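**Blond tabletop, no finish, no clue -- oil or leave it?**
Forum: Tables, Benches & Other Flat Things

**Esben Þorgeirsson**
Bought a table on Tuesday from a closing-down office supply place. Fifty bucks. The sticker on the underside says Torkside and then a number, 2,243, which could be a model, a batch or the original price, in which case I did well. The top is wood, very pale, lots of wavy grain. The legs are steel and weigh as much as a small horse.

Near as I can tell nothing has ever been put on the top. A drop of water darkens it in a few seconds. I want it as a work table, with occasional dinners when the kitchen one is buried. My questions:

1. What wood is it?
2. What do I put on it so it stays this color?
3. Is there any way to do this that doesn't take over my garage for a week?

My budget is whatever is left after I paid 50 for the table and 19 for the ratchet straps to get it home.

**Sinan Karakaya**
1. Ash, probably.
2. Water-based matte poly, three coats, light sanding between.
3. No.

**Svitlana Hrytsenko**
Please don't put poly on it. You'll have a very nice sheet of plastic with a picture of a table under it. Hardwax oil with a bit of white in it. I did our kitchen table with Walex (the one for pale floors) four years ago and you can't tell it has anything on it until somebody spills wine.

**Sinan Karakaya**
And after somebody spills wine?

**Svitlana Hrytsenko**
Then you wipe it up, like an adult.

**Sinan Karakaya**
I have two kids and a brother-in-law. My table has been poly since before this forum had avatars. It has been wiped by no adults whatsoever.

**Haziq Halim**
Can we go back to question one, please? Ash has strong straight lines with open pores you can feel with a fingernail. "Lots of wavy grain" could be ash if it's flat-sawn, but it could also be birch, or rubberwood, or half a dozen other things that office furniture gets made from. Esben, is it boards or veneer? Look at the end. If the grain on top carries on down the edge as end grain, it's solid. If there's a neat strip glued on, go very easy with the sander.

I once went through a veneer in under ten seconds. The spot was the size of a playing card and I kept a fruit bowl on it for six years.

**Esben Þorgeirsson**
There's a strip. Well, there's *something*. It might be a strip. The edge is rounded over and I've been lying on the garage floor with a flashlight long enough that my neighbor came to check on me.

**Haziq Halim**
Treat it as veneer, then. Hand sand only, 180 and then 240, with the grain, and stop before you start enjoying yourself.

**Atif Satti**
With the grain, sure, but he says it's wavy. Which with?

**Haziq Halim**
The long way. You don't have to follow every wiggle. It isn't a rally stage.

**Atif Satti**
I was taught to go up to 800 on anything people will put their forearms on. Feels like glass.

**Svitlana Hrytsenko**
800 is too fine for hardwax oil! It needs something to soak into. You polish the surface shut and then the oil sits on top being sticky and you come on here to complain about the oil. I have read that thread at least once a month since I joined.

**Atif Satti**
That was my thread.

**Svitlana Hrytsenko**
I know it was, Atif.

**Sinan Karakaya**
Poly doesn't mind.

**Esben Þorgeirsson**
OK, so I've got one vote for poly, one vote for white oil, one vote for being scared of the sander, and Atif. What about just soap? A guy at the hardware store told me people in Denmark use soap.

**Svitlana Hrytsenko**
Soap flakes in hot water, yes. It's lovely and it stays pale. You also have to do it again every few weeks, forever. I gave it up in March of the first year.

**Haziq Halim**
Soap is fine for a desk. I wouldn't do it for dinners. Also, whatever you pick, try it on the underside first, and give it a full day before you judge the color. Everything looks yellow when it's fresh and you're worried.

Could you post a couple of shots of the top? Close in, so we can see the lines.

**Esben Þorgeirsson**
Close in it is. The lines mostly go side to side, and in the first one there's a ridge that bows up through the middle, the bit I've become attached to. I'd like it to still be visible when I'm done.
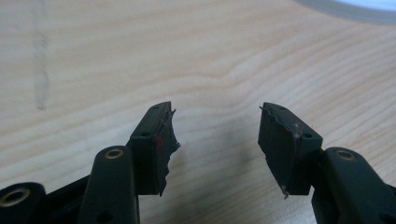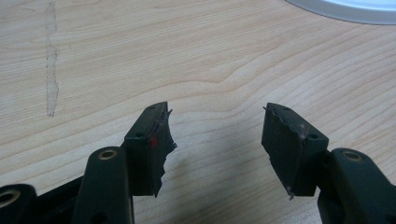

**Atif Satti**
Fine, I'll take back the 800. With curves like that I'd want the finish to disappear, and if that means stopping at 240 then stop at 240. I still say one light pass with something finer after the first coat of oil has cured, just to knock off the fuzz. Svitlana can yell at me for that separately.

**Svitlana Hrytsenko**
No, that part is correct. Gray pad, barely any pressure.

On the color: that pale is exactly what plain oil kills. It'll go honey on you overnight. Get the kind with white in it and stir the can from the bottom, because all the white is down there having a nap. If you don't stir, your first half of the table is clear and your second half is a picket fence.

**Sinan Karakaya**
I withdraw ash. I don't know what it is. I don't withdraw poly.

**Haziq Halim**
I can't call the species from that either, and I'd be suspicious of anyone who does. Doesn't change the plan. Wipe it on thin, wait fifteen minutes, wipe off everything you can, then wipe again. Lay the rags out flat outdoors to dry. Oily rags in a pile can catch fire all by themselves.

**Esben Þorgeirsson**
Going with the white oil, two thin coats, 240, no machines. I've got a test patch drying on the underside next to the sticker. Sinan, if it goes wrong I'll sand it back and you can have your poly.

**Sinan Karakaya**
You can't sand it back, it's veneer.

**Esben Þorgeirsson**
*Might* be veneer.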